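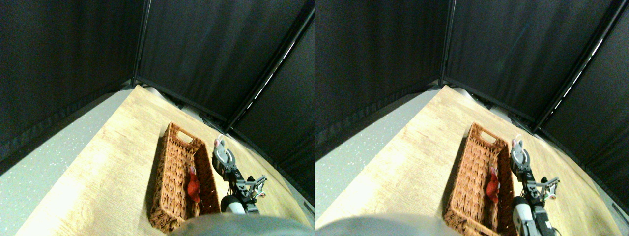

籐のかごと、小さなぬいぐるみたちの居場所

2018年11月13日

朝晩すっかり冷えこむようになって、うちでは毎年恒例の「冬になる前の片づけ」が始まりました。恒例といっても、思い立った日に思い立った場所から手をつけるだけの、いたってのんきな行事です(去年は食器棚の半分で力尽きました)。

今年の主役は、編み目のきれいな長方形のかご。斜めに組み合わさった模様が山形に並んでいて、赤茶というか、よく焼けたビスケットのような色をしています。明るい木目のテーブルに置くと、この色が本当によく映えるんですよ。もとはパンを入れるつもりで買ったのに、パンはいつも袋のまま食べ終わってしまうので、長いこと棚の上で手紙や毛糸の番をしていました。

そのかごに今回入ってもらうことにしたのが、小さなぬいぐるみたちです。子どもが大きくなって遊ばなくなっても、これがなかなか手放せません。友人のソレダードに話したら、「しまいこむから悩むのよ、見えるところに置いて毎日顔を見てごらんなさい」と言われました。彼女の家では、玄関の靴箱の上に古いくまがずらりと座っていて、お客さんはまずくまに挨拶することになっています。なるほど、と思って帰ってきました。

入れ方にもいろいろ迷いました。最初は大きさの順に並べてみたのですが、どうも集合写真のようにかしこまってしまう。結局、好きなほうを向いてもらって、ころんと横になる子がいてもよし、ということにしました。耳の丸い灰色の子は奥のほう、持ち手の穴があるあたりに。緑のオウムは羽のところが少し青みがかっていて、隣に赤っぽい子がいるとお互いに色が引き立ちます。淡いミント色の丸い子は、手前で横向きに寝かせました。

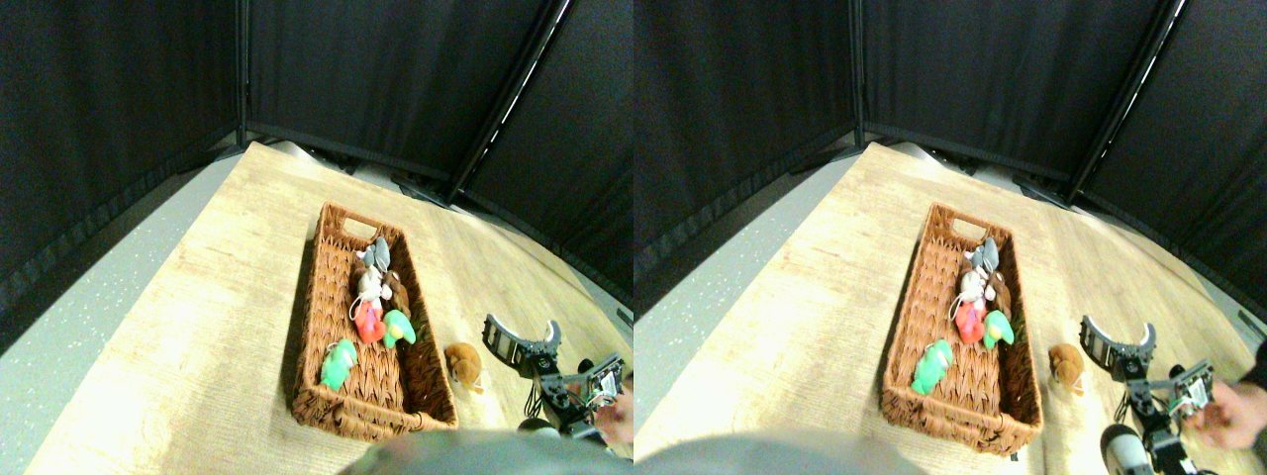 それで、いつまでも決まらないのが茶色い小さなねずみです。ハムスターかもしれません。わが家では何年も「ねずみさん」と「ハムちゃん」の二派に分かれたままで、私はねずみ派。顔のところだけ色が薄くて、支えがなくてもちゃんとひとりで立てるのが自慢の子なので、かごの中で寝かせてしまうのはなんだか惜しいのです。かごの横に立って見張り番をしてもらうのもいいなあ、と今のところ思っています。

お手入れは、柔らかいブラシで毛並みをそっと整えて、風通しのよい日陰に2時間ほど。かごのほうは編み目にほこりが入りやすいので、乾いた刷毛で目に沿って払い、そのあと固くしぼった布でひと拭きしています。ぬいぐるみを戻すのは、かごがすっかり乾いてから。急いで戻したくなるのですが、ここはお茶を一杯いれて待ちます。

置き場所は居間の窓ぎわにするつもりでしたが、冬の日ざしは思いのほか奥まで入ってくるので、色あせが心配になって本棚の下の段に変えました。幅が50センチあるので、かごの隣にもう少し余裕があります。12月になったらそこに小さな枝飾りでも置こうかしら、いや、また物が増えるかしら、と楽しく悩んでいるところです。

次は毛糸の引っ越し先を探さなくてはいけません。かごを追い出された毛糸玉が、今は紙袋に入って私の椅子の下にいます。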